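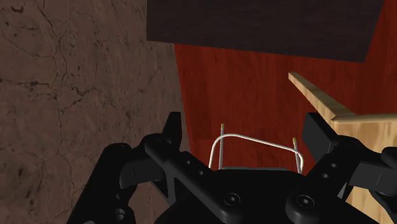

Figure 4. Wrist view in the simulated room, gripper open, with the bent white wire between the two fingertip pads.

Home | Issues | Authors | Search

5.2 Open-day demonstration

The simulated room was shown to visitors at the Clastotden open day on Feb 13, 2026. Sessions ran on the Ukinness simulator, with the operator station at the front of the hall and a display for the audience beside it. Each of the 13 sessions began with a short talk by Hanneke Lambrechts, after which visitors could choose the next target object from a printed sheet. We logged 377 commands in total. Commands given while the simulator was paused were dropped from the log. 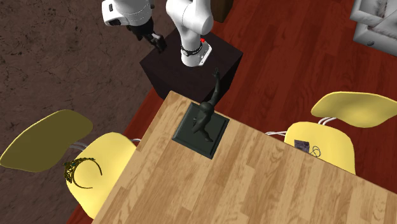

Target selection by untrained visitors was the main interest of the session. Most requests named an object by its place in the room, and few named it by material or color. The layout allows both: the statuette stands near the back edge of the table, while the tiara lies on the seat of a yellow chair, so "the one on the chair" is ambiguous when the other chair also holds items. The Tatlı parser asked for a second phrase in 52 cases. Taner Güler labeled these by hand, and seven were set aside for lack of agreement with the operator's notes. The labels are used again in Section 6.

Contact | Copyright Clundosach Proceedings | Back to top

This site uses cookies to remember your reading settings. Accept | Decline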